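Week Seven at the Sorting Table

Tue 19 August

I have been doing remote control demonstrations at Rerkeo since the start of the summer, and people keep asking me what the job is. I usually say I move things from one bin to another and a pair of robot arms copies me. That gets a polite nod. So I am going to write it down properly once and then send people the link.

The setup is simple enough. There are two arms at a table and two handles at my station. When I move the left handle, the left arm moves. When I squeeze, the gripper closes. Everything gets recorded, the video and the joint positions together, and later the people on the training side use those recordings to teach a model to do the same job without me. One go at the task from start to finish is called an episode. The plan for this task is 1000 episodes. As of Friday evening we had 713 that passed review.

The task right now is sorting containers into bins. It came out of a project called Flendell, which is meant to end up in the back rooms of small stores, where returned goods arrive mixed together. My part is the last step, where things that have already been identified need to go in the correct bin and stay upright. I do not know much about the rest of it. I get a sheet in the morning that tells me the starting layout and which arm goes first, and I work down the sheet.

I did not expect how much of the work would be in the wrist. With my own hand I pick up a jar and never think about the angle. With the handles, the jar goes wherever the gripper was pointing when it closed. If I come in tilted, the jar leaves the bin tilted, and then I have to fix it in the air or put it down and start again. A correction in the air is allowed. Putting it down and trying again is allowed too, but it has to be marked, and too many marked episodes in a row means I should take a break.

The lids are easier to hold than the bodies, for me anyway. Other operators go for the body every time and their episodes pass just as well. The training people say they want both, so I have stopped trying to convert anyone.

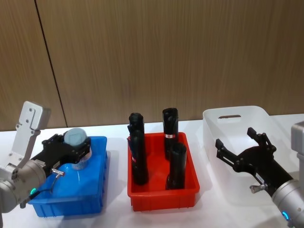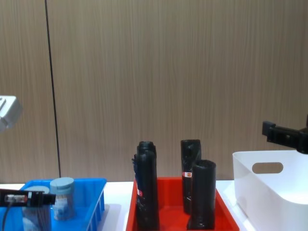

The black ones took me longest to learn. They are not hard to lift, but they are dark and they stand close together, and on my monitor it is difficult to tell where one stops and the next one starts. Depth is the main problem with this job in general. There is a head view and a lower view, and I switch between them more than I used to. In my first week I only used the head view and kept closing the gripper on air. The lower view is better for judging height. The head view is better for seeing what is behind what.

The other thing I had to learn was to leave the second arm alone. When the left arm is busy, my right hand wants to help, or drift, or scratch my nose. All of that gets recorded. If the right arm wanders for no reason, then the model learns that a right arm wanders for no reason. So now I park it over its bin and keep that hand still. My shoulder complained about this for two weeks and then it stopped.

Speed is a strange one. I was fast at first and I was proud of it, and then about half of my episodes came back from review with a note saying the motion was too jerky to use. Slow is fine. Even is better. The target is under 80 seconds per episode, and I am almost always under it now without trying. What helps me is to decide on the whole move before I start and then not change my mind halfway. If I hesitate over a bin, the arm hesitates over the bin, and that is in the data for good.

We did try teaching by hand as well, back in the spring trial at Pereyra, the lab across the parking lot. There you hold the arm itself and push it through the motion. I liked it, because you can feel when the gripper touches something. With the handles I feel nothing at all. But your own body ends up in the camera view most of the time, and with two arms you run out of hands. We recorded 145 episodes that way and then went back to the handles. I still think it is the better way to learn what the joints can and cannot do. If I were training a new operator I would give them an afternoon of it before they ever sat at the station.

A few notes for anyone starting on a similar rig:

Set the chair height first and write it down. Mine changes every time another shift uses the station, and a low chair puts my elbows at the wrong angle.

Reset the table the same way each time unless the sheet says to vary it. When the sheet does say to vary it, vary it a lot. Moving a jar by the width of a finger does not help much.

Throw out a bad episode right away. I used to keep the doubtful ones and let review decide, and it only made more work for review.

Drink water. It is a sitting job, but I get tired in a way I did not get tired in the warehouse.

The sorting task should be finished by the middle of September if the arms behave. The one after it is folding, on a different table with softer grippers from Skarnholm that I have not tried yet. I have been told folding is much harder - the cloth never starts in the same place twice - and that I should expect my pass rate to drop for a while. I will write about that one when I have done enough of it to have an opinion.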